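Workshop notebook, wash-up corner
April, started 8:40

Spent the morning on the wash-up corner instead of the glaze tests. The test tiles from the Guimarães clay need another day to dry anyway, and the corner has been annoying me since we moved the big bench. Writing down what went where so the next person doesn't have to open every box.

Starting state: paper towels in too many places, an old roll of tape stuck to the shelf, two half-used packs of towels under the bench with clay dust on top of them. I threw away the top few sheets of each pack and kept the rest. The dust hadn't gone down any farther than that.

Paper towels. We have been buying two kinds. The Jisen ones are thin and come out two at a time. The Wasitz ones are thicker and cost more per pack, but one sheet dries a pair of hands and one Jisen sheet does not. The last order was Wasitz, 106 packs on the invoice, which is more than we meant to get. Most of those are in the back store on the bottom rack. Please take from the left side of the rack first, those are the older ones.

I tried filling the holder right to the top and it is a bad idea. The sheets at the bottom get squeezed and tear when pulled, and then people dig at them with wet fingers and it gets worse. Filled to two thirds it pulls cleanly. The folds should all face the same way. If a pack goes in upside down the sheets don't catch each other and you get either none or a handful.

Wiped the wall with the weak vinegar mix. There was a line of dried slip at elbow height that needed the plastic scraper. Don't use the metal one there.

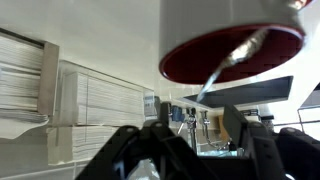 Can the folded towels be used for wiping down glaze buckets?

Use the blue rags for buckets and keep the paper for hands and for the last wipe of a foot ring. Paper breaks up on a rough rim and the bits end up in the glaze. I sieved some out of the clear last month and it took most of an hour.

10:15. Moved on to the shelf. Took everything off, washed it, dried it, put back only what gets used at the sink. Stirring tools go back to the glaze bench after washing, please. I found a whisk and a long spoon behind the soap, both with dried white on them. Soaked them and most of it came off. The whisk has one wire loose and I have put it in the repair tray – if it isn't fixed by the end of the month I would just buy another.

Measured the wall space for a second holder next to the drying rack. It would fit with 9 cm to spare on the side toward the door, provided the hook for the aprons moves up a bit. Looked at the Kirkis one in the catalog. It takes the same fold as the Wasitz packs, and it opens from the front, so we wouldn't need the little key that keeps going missing. Not ordered yet. Want to check what is behind the wall before drilling. There is a pipe somewhere along there, and the plan in the binder doesn't show the sink in its present position.

11:30. Water meter under the sink reads 3,407. Writing it here as the page in the binder is full. The valve handle is stiff but it turns. The slow drip at the trap has stopped after I tightened the nut by hand, will look again tomorrow. Left a dry sheet of newspaper under it to show any new drops. Please leave the newspaper alone.

Emptied the clay trap too. It was closer to full than I expected for the time since the last one. I think people are rinsing throwing buckets straight into the sink instead of letting them settle overnight. The settling buckets are the gray ones by the back door. Pour the clear water off in the morning and scrape the rest into the reclaim bin.

Where things are now:
Spare towels for the week: under the bench, right-hand side, in the lidded box
Bulk towels: back store, bottom rack
Blue rags: drawer below the scales
Vinegar mix: floor by the sink, marked bottle
Plastic scraper: hung on the side of the drying rack
Holder key: taped inside the drawer lid

Still to do: find the pipe, move the apron hook, decide on the Kirkis, new meter page for the binder. The soap is low as well, 2 refills left in the store and one of those is already open.

12:20. Stopped there. Tiles still cool to the touch when I checked on them, so no firing tonight. Turned the thick ones over and left the door of the drying cupboard open a hand's width.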